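Paniers, torchons et petits plaisirs du linge

Chaque année en décembre, je vide l'armoire à linge, et chaque année j'adore ça ! Tout sort, les torchons, les serviettes, les chiffons dépareillés, et on recommence depuis le début. Yetunde m'a converti aux paniers en plastique ajouré, légers, faciles à rincer, et dans de si jolis bleus.

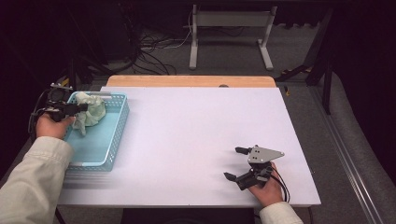
Le vert pâle avec le bleu clair, je ne m'en lasse pas. Un tissu tout chiffonné y fait déjà des plis superbes, avant même qu'on ait pensé à le plier !

Chez nous, 18 torchons ont trouvé leur place cette fois-ci, roulés et rangés debout (une idée de Tomomi). Les prochains seront en lin, promis.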